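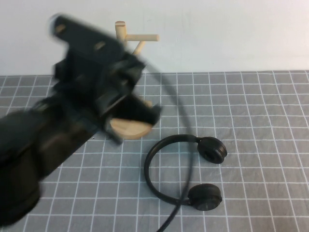 How do you weigh a hill?

By measuring how hard it pulls on things near it, then working back to how much rock must be doing the pulling.

Home News Space Physics Earth Events Subscribe
Search this site Enter keyword Go

Hill above Ukthorpe gives up its weight – nearly

First results are in from the gravity survey at Ukthorpe, and the hill is lighter than the maps say it should be. Not by a lot. Enough to keep the team out in the rain for longer than planned.

The survey ran over 9 nights in May. Nights, because the road at the bottom is busy by day and lorries shake the instruments. A team of eight carried a gravity meter between 25 marked spots, from the car park at the foot up to the old wall near the summit, then back down again to check the first readings hadn't drifted. Some had. Those were thrown out and done again.

Everything with mass pulls on everything else. The Earth does most of it, obviously. But a big lump of rock pulls as well, very slightly, and someone standing at the foot of a hill is tugged a tiny bit sideways and a tiny bit up. Far too small to feel. A good meter picks it up, and the difference from one spot to the next says something about what is underneath. 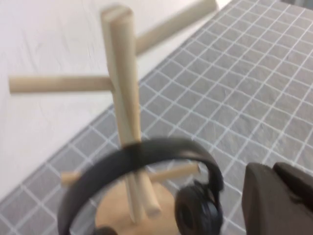
Height makes it fiddly. Climb a few metres and gravity weakens anyway, as you are further from the middle of the Earth, so each spot had to be levelled in properly before its reading meant anything. Then the tides. The Moon and Sun tug at the ground twice a day just as they do the sea, and that has to come off too. Air pressure as well, a small one.

"People think we turn up, press a button and go home," said Thanakorn Hemmin, who leads the survey. "Most of it is subtraction. You take away everything you know about and see whats left."

What's left, in this case, is a dip. On the north side the pull is weaker than solid rock would give. Could be a band of lighter stone, could be broken ground full of gaps, could be water. Gravity alone can't tell them apart – a small light patch close to the surface looks a good deal like a bigger one further down.

Wálter Huaranga, who did the modelling, favours broken rock but won't put money on it. He has more than 700 readings to work from, counting repeats, and says the dip shows up however he cuts them. An early fault in one of the Miltex meters was ruled out as the cause after the same spots were measured with the spare.

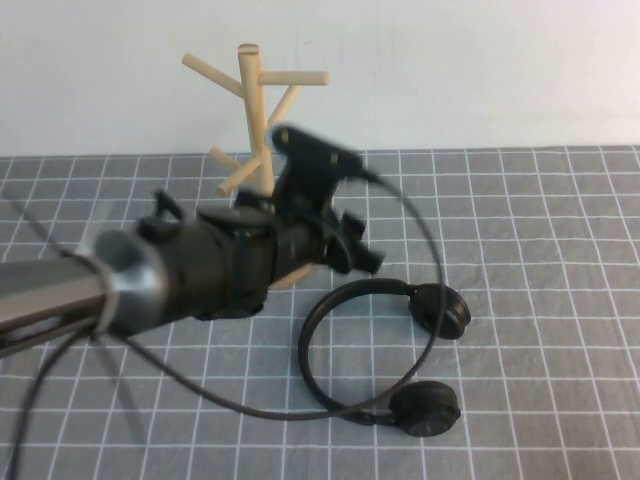 The next step is to send small sound pulses into the slope and time the echos. Sound travels slower through cracked ground, so that should settle the main argument, if the landowner agrees to a second visit. Talks are said to be going well. No date.

Weighing hills is an old game. In the 1700s astronomers hung plumb lines beside a Scottish mountain to see how far they were dragged off true, and used the answer to work out how dense the whole Earth is. They came out a bit low but not embarrassingly so. The idea at Ukthorpe is the same, only with better kit and worse weather.

Readings will be put online once the checking is finished. Hemmin is giving a free talk on the survey at the Rathnayake Rooms, Mernville, on Friday evening. Doors open half an hour before, seats can't be reserved, parking round the back.

Contact us | Privacy | © Mernville Science News | Back to top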